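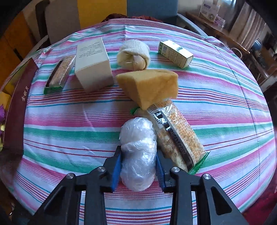 Some of the odds and ends on my striped cloth

How do you sort a table of small stuff when half of it is food?
Posted by brevwood_attic, May 10, 2019

So I have a striped cloth covered in little things that never got a home: snack bars, kitchen sponges, rolled up socks, small cartons, stuff in crinkly plastic. Every time I tidy I end up scooping it all into one open box and calling it done, and then I can't find a clean sponge for a week. I rent a small place in Bundirow and I have exactly one closet shelf to spare. Do I need a bunch of bins or am I overthinking this? I don't want to buy much!
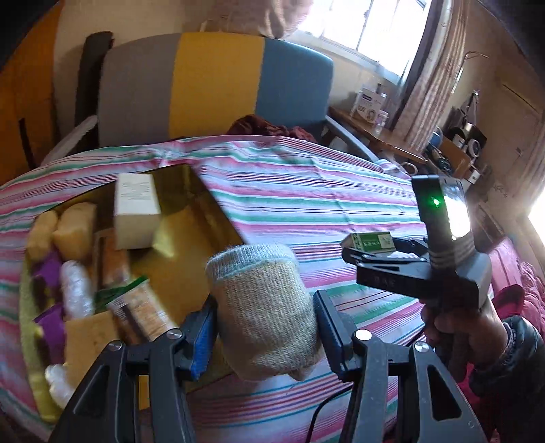
2 min read · 284 words

wendt_side_porch
Oh, I've been there. One box is fine, it just can't hold everything. Mine looked a lot like your yellow-lined one, sponges and snack packages and little bottles all in together, and my crackers ended up tasting like dish soap (ugh). Now the sponges and bottles stay in the box, the food goes in the kitchen, and socks go straight to the drawer. I cut up a cereal carton for a divider and stood the small packets behind it. Cost me nothing. Stand the tall things at the back, too, or you'll be knocking them over every time you reach in.

skernel406
just get bins 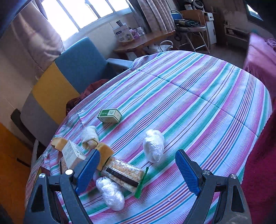

Snack end of the table: bun, cake or bread, cartons

late_september_pie
I'd pull the food out before you touch anything else. That roll and the sponge cake (or bread?) won't keep like a sealed bar will, so eat them or wrap them up, and don't let a carton sit on top of anything squishy. After that I'd give yourself 9 minutes with a timer and only deal with what's left. I did my hall shelf this way in 2 goes, and the second one was mostly me reading old labels. Also, shake the cloth out when you're done. Crumbs get into those folds and you'll have ants by summer, ask me how I know!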